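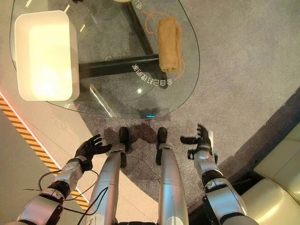

Ticket: Council results page showing wrong seat totals
Status: Reopened
Site: Urnuvcombe Town Council, election results
System: Tiltano results module, hosted by Plusov

Reported by the clerk's office, 9:40 a.m.

The public results page gives the council 30 seats. It should show 20. The Siregar ward table is correct when opened on its own, but the summary at the top adds its seats in again. Residents have started calling, and the local paper has already used the wrong number.

Support, 10:15 a.m.

Confirmed. Siregar was split into two wards before the March election. The old ward record, with 10 seats, was left active in Tiltano, so the summary counts the old ward and the new ones. The ward pages read from a different table.

Steps taken:
Set the old Siregar record to inactive.
Cleared the page cache.
Ran the seat summary again. Total now 20.
Checked the mayoral results. Not affected.

Support, 11:05 a.m.

Page looks right from our end in two browsers. Turnout figures have not been touched. Marking as resolved, please check and confirm.
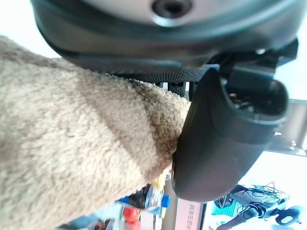 Clerk's office, 1:30 p.m.

The total is right now, thank you, but the party breakdown under it still has 7 independents and we certified fewer than that. The downloadable spreadsheet has the same error. Can you look at both before the council packet goes out this afternoon?

Support, 1:50 p.m.

Reopened. The breakdown is built by a separate job that runs overnight and still holds the old ward. Asked Plusov to run it by hand. The spreadsheet is made from the same job, so no separate fix is planned.

Waiting on Plusov.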